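News > Local > Out and About
Filed under: Tech & Tinkering

Robots have a go at the bins at Rultimley open day

I went along to the Flenance open day in Rultimley expecting a lot of slides and a biscuit, and I ended up staying two hours watching a pair of robot arms deal with a bin bag. I'm not even sorry! It was the busiest corner of the whole building, with children sitting on the floor at the front and the rest of us peering over the top of them.

The job is one most of us do half asleep. There's a bucket by the wall, there's a black bag, and the bag has to go in the bucket with its edges over the rim. Burgi Baumgartner, who runs the demonstrations, told me she'd picked it because thin plastic is a pig to handle. It folds, it sticks to itself and it never lies the same way twice. (I have the same trouble in my own kitchen, and I've got thumbs.)

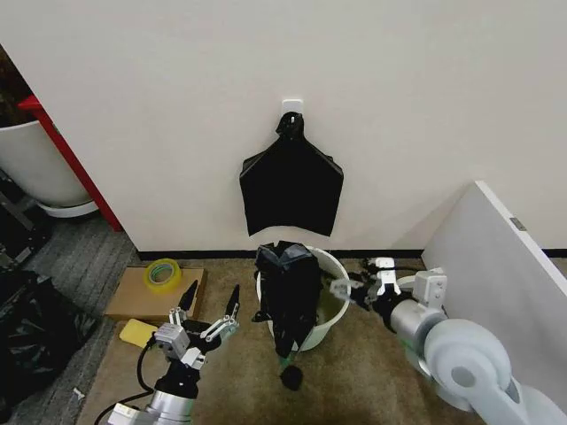

Burgi has been at Flenance since the firm had two rooms over a tile shop, and she was very patient with us. A lad near me wanted to know if it could do his bedroom. She said she'd need to see the bedroom first, and his mum said no, she really wouldn't.

The arms run on a bit of in-house software called Flurex, which I won't pretend to understand, though I did take the leaflet. What I can say is that it's slow going. You find yourself leaning forward and holding your breath over a bin liner, and then somebody behind you coughs and you remember you're a grown adult. 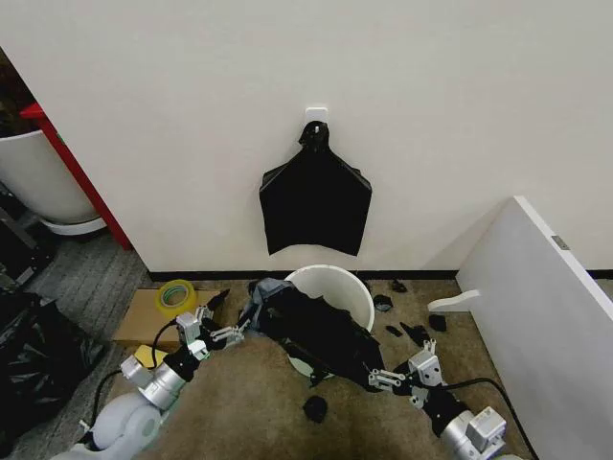
Jahangir Cassim looks after the grippers, and I caught him by the tea urn afterwards. He said hard things like mugs and boxes are far kinder to work with, and that the team has got through 500 bags since November. I asked what happens to them all. He said they go round again until they're too tatty, and then they get used as, well, bin bags.

There was a second talk upstairs on Tan, their next project, but the room was full by the time I'd finished my tea so I can't tell you a thing about it. If anyone reading got in, do drop me a line, I'd love to know. The sign-in book at the front desk had 557 names in it when I left, and people were still coming up the steps with pushchairs.

Flenance hopes to hold another open day in November, free again, and Burgi says they'll put out more chairs.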